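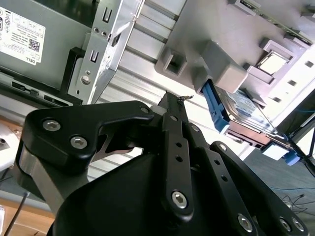
What does the cell at Trikix do all day?

It takes apart old desktop computers, one at a time, and parks the reusable pieces where the next person can find them. Hard drive, memory, processor. I spent a morning there in May and mostly wanted to know how they keep the thing running, so that's what you're getting here.

Najwa Atallah met me at the door and walked me straight past the coffee (I went back for it later). She sets up the cell and Tarek Nassar looks after it, although they swap whenever one of them gets sick of it. They call the arm Hakim. The gripper is just "the gripper."

The fixture plate was my favorite part! It's a flat gray plate with raised blocks on it, and the blocks make slots, so a memory module stands up in one place and the processor sits between a pair of brackets in another. The drive gets its own holder. Najwa told me they went through two earlier plates before this one, and the trouble was always the memory slot — too snug and the stick hung up going in, too roomy and it leaned over.

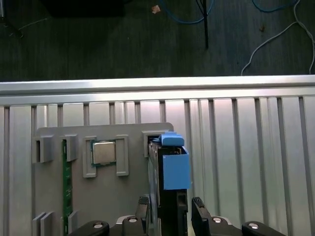
The morning check

Tarek starts with the fingers. He runs a thumb down each one feeling for nicks, then goes over the screws with a hex key. Four of them get a paint mark at setup so he can spot one that has backed out, which I plan to steal for my own bench. After that he wipes the camera window and sends the arm to a taught point over the plate, slowly, with his hand near the stop button. If the fingers come down off center he teaches the point again before anyone loads a computer.

The log had reached 2,159 pulls when I was there. I asked what goes wrong most often and he said cables, right away. They get in front of everything, and a finger that snags one can drag itself off line.
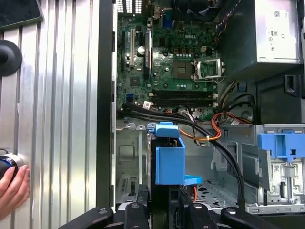 Dell tower on its side, with the drive in its blue carrier.

Dinesh Iyengar wrote the steps for the drive, and he's the one to ask if you like arguing about grip force. Squeeze too hard and the plastic carrier bows, too soft and it slides out of the fingers on the way over. He settled on a number almost by accident, after a long afternoon with a kitchen scale, and it's been taped to the controller ever since.

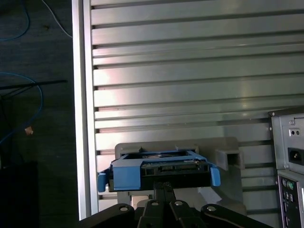 He also has the approach come in slower for the last little stretch, and he told me that fixed more trouble than any of the clever stuff he tried first. I believe him. My own projects go the same way.

When a finger does need changing, they do it right at the cell. Power off, arm parked low, old finger out, new one in, then back through the whole morning check from the top. Tarek keeps 2 spares in a drawer marked Wino, and no, I never got the story on that name. I did ask twice.

Thanks to Najwa for putting up with me. If you want to go, write ahead and wear closed shoes — they will send you home in sandals.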